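Chores and machines: what can be handed over in a small workshop kitchen

Household notes, page 6. Last revised 14 June 2023.

Readers keep asking whether any part of the daily clearing up can be left to a machine yet. The short reply is that floors can, lawns can, and tables mostly can't. The longer reply takes up the rest of this page, with the manual method given for each job, as it will be needed for a while.

Clearing a table is the job most people ask about, so it comes first.

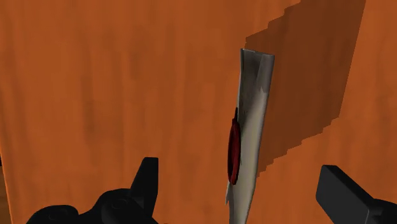
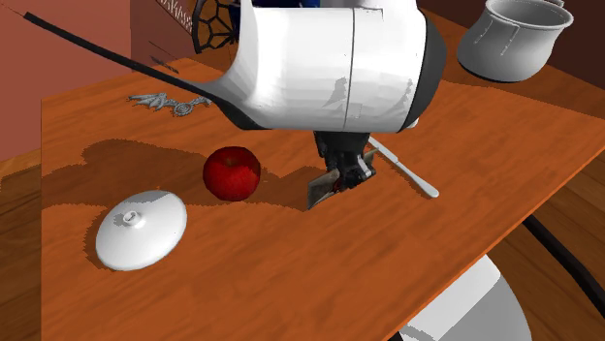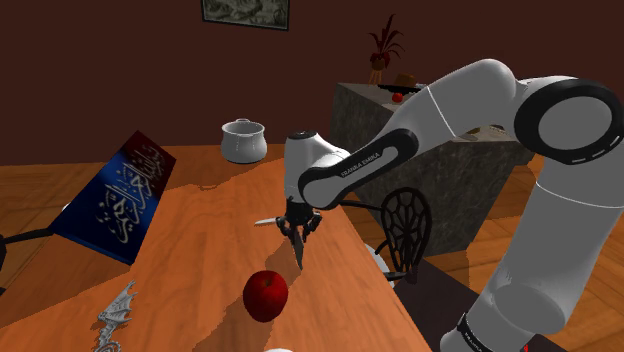
Simulated table work with a two-fingered gripper.

The difficulty with table clearing is that no two objects want the same hold. A mug has a handle, a plate has a rim, a fork has next to nothing. People change their grip without thinking. A machine has to be told, or has to have practised, and each new shape is a fresh problem.

Flat cutlery on a flat surface

A table knife lying flat offers only a few millimetres of height to get hold of. Fingers that close from the sides must come down almost to the wood, and if they come down a little too far they press on the table. Too high and they close on nothing. The same trouble turns up in the workshop with feeler gauges, steel rules and shim stock.

The hand method is to press one end and tilt the other up, or to slide the piece to the table edge and take it from below. Both are worth copying if you are setting up any kind of pick-up tool. A thin cork mat under the cutlery also helps. It gives slightly, and the fingertip can get beneath the metal.

Sharp knives should be left out of any trial. Ülle Kivi, who wrote the first version of this page, kept a set of blunt spreaders for testing and never used anything else. Pick up by the handle, point down and away, one at a time. Do not gather knives in a bundle with forks.

Round things

Fruit, eggs in the shell, door knobs, ball bearings. A round object touches the table at one small area and rolls when pushed off centre. By hand, cup it from above. With tongs or any two-sided tool, close on the widest part and keep both sides moving at the same speed. If one side arrives first, the object leaves.

A folded tea towel laid flat will stop rolling. In the workshop, use a shallow tray with a rubber liner.

Lids and pots

A lid with a central knob is a fair candidate for a machine, as there is one obvious place to hold. Putting it back is harder. The lid must be level within a small margin or the rim catches and the whole thing tips. When doing it by hand, touch the far side of the rim first and lower the near side. Glazed lids chip at exactly this moment.

Full pots should not be given to any machine sold for the home at present. The load moves inside the pot and the balance shifts during the lift.

Shadows and light

This is a point that comes up less often than it should. Anything that finds objects with a camera depends on the light. A hard shadow across a wooden top can be taken for an edge, and a glossy glaze throws back a bright patch that may be read as a separate thing. Two soft lamps, one each side, are better than a single strong one overhead. The advice holds for people too. Most cut fingers in the Skurkia teaching kitchen were put down to working in one's own shadow, and the bench lamps were moved in August of the year before last.

What works now

Floor vacuuming. Reliable on hard floors with the chair legs lifted. Empty the bin after each run and cut hair off the brush weekly.

Dishwashing. The dishwasher is a chore machine and a very good one. The loading and unloading are still yours.

Lawn cutting. Reliable on plain ground. Check the boundary wire after any digging.

Window cleaning. Passable on large single panes. Poor on small ones, and corners need a cloth afterwards.

Shop-floor part feeding. Reliable where the parts are all alike and arrive in the same position. Laine Grigaitė at Raudsepp runs a feeder for one size of bracket at 900 pieces a shift. Changing it over to a second bracket takes longer than most of her short orders, so those are fed by hand.

What does not work yet

Folding laundry, apart from flat items such as pillowcases, and slowly even then.

Clearing a mixed table. Laboratory arms manage it on some attempts. The failures are of the kind you would not accept at home: a dropped glass, a plate pushed off the far side.

Wiping up. A machine can move a cloth. Judging whether the surface is clean is the part that is missing.

Sorting a drawer. Too many small things touching each other.

Preparing a table so that less needs doing

These steps save time whether or not a machine is ever involved.

1. Keep a hand's width between objects. Crowded items have to be lifted straight up.
2. Stand cutlery upright in a jar, handles up. Knives go in a block.
3. Leave ornaments and plants off the working table.
4. Tie cables back to the leg of the bench, well clear of the top.
5. Choose a plain, matt cover. Strong patterns hide small parts.
6. Put the heaviest item nearest to you.

Cost

The Wernex bench arm that Dzintra Rimkutė priced for the Illau workshop would have had to move cutlery for more than 10 years to pay for itself. A plastic cutlery tray was bought. For a household the sum is worse still, as the table is cleared three times a day and takes a few minutes each time.

If you want to try something small, start with a fixed job: one object, one starting place, one finishing place. Run it 200 times and write down each failure with its cause. A single good run tells you very little. Liis Dambrauskienė has drawn up a log sheet for this with columns for grip, slip and missed pick-up, and it can be copied freely.

Next page: descaling kettles and steam irons.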